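# Chapter 2: Floors and the People Who Walk on Them
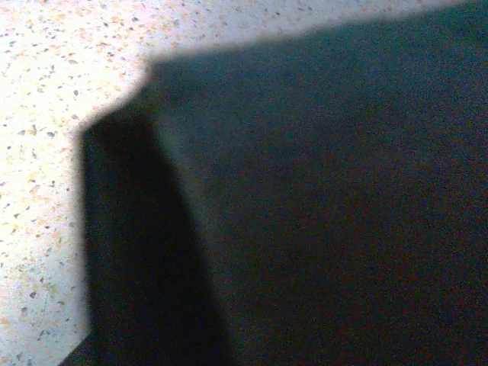 *Department of Building Materials and Interior Surfaces, Ostley Technical College*

## 2.1 Before we begin

In the first chapter we studied walls. A wall is mostly looked at, but a floor is used. Every person who enters a building touches the floor before he or she touches anything else, and continues to touch it until the moment of leaving. For this reason the floor is often the first part of a building to grow old.

In this chapter we will study hard floors, with most attention to terrazzo. Wood and carpet come later, in Chapter 4. Students who already work in the trade may find the first two sections easy, but I ask them to read these sections anyway. The words used at building sites are different from one town to the next, and we need to agree on the words first.

## 2.2 What terrazzo is made of

Terrazzo has two parts: the **chips** and the **binder**. The chips are small pieces of stone, most often marble, but granite, glass and shell are also used. The binder holds the chips together. In older floors the binder is cement. In many newer floors it is a resin, usually epoxy.

The mixture is spread over a prepared base and left to harden. Then it is ground with coarse stones, and later with finer stones, until the chips are cut flat and show their inside color. Small holes are filled with a thin paste of the same binder, which is called *grout*. After that comes the last grinding, and the polish or the sealer.

A pale floor is made with white or light gray cement and light chips. It gives back much of the daylight, and it was therefore liked in schools, hospitals and stairwells. A dark floor hides rubber marks from shoes, but it shows dust and dried soap. When an owner asks which one is easier to keep clean, the correct reply is a question: clean from what?

## 2.3 The stairwell at Lalitz

Let us take one building which we will meet again in the exercises. The town library at Lalitz has a cement terrazzo floor in the entrance hall and on the main stair. The floor was surveyed by Halldóra Hviid and Aksel Gunnlaugsson, who wanted to know why the stair looked tired while the hall still looked good. Both were made from the same mixture.

They found that the hall was washed with a neutral cleaner, and the stair with an acid one. The habit was old. It had started when lime from hard water made white lines on the steps, and a cleaner with vinegar took the lines away very fast. But marble and cement are both attacked by acid. With each washing the surface became a little more rough, and a rough surface holds more dirt - so the stair was washed more often, again with acid.

The repair was simple but slow. The steps were ground lightly, the open holes were grouted, and a penetrating sealer was put on. Moataz Tahiri, who led the work, wrote in his report: "The grinding took 12 days. To change the cleaning cupboard took one more month."

## 2.4 Some words you will need

**Divider strip.** A thin strip of metal or plastic set in the floor. It separates colors and gives the floor a place to move.

**Topping.** The layer which contains the chips. It is thin compared to the base below it.

**Etching.** Damage to the shine of the surface, made by acid. It can be felt with the finger before it is easily seen.

**Sealer.** A liquid which fills the pores or covers the surface. The two types should not be confused, and we return to them in section 2.6.

## 2.5 Preparation for the next section

Please find one hard floor in a building you use each week. Look at it close to the door, and then at a place where few people walk, for example behind a column. Write down the differences in color, in shine and in the condition of the joints. Do not try to explain them yet. Bring the notes to class together with the worksheet on grinding stones - we will use both when we compare wear and etching.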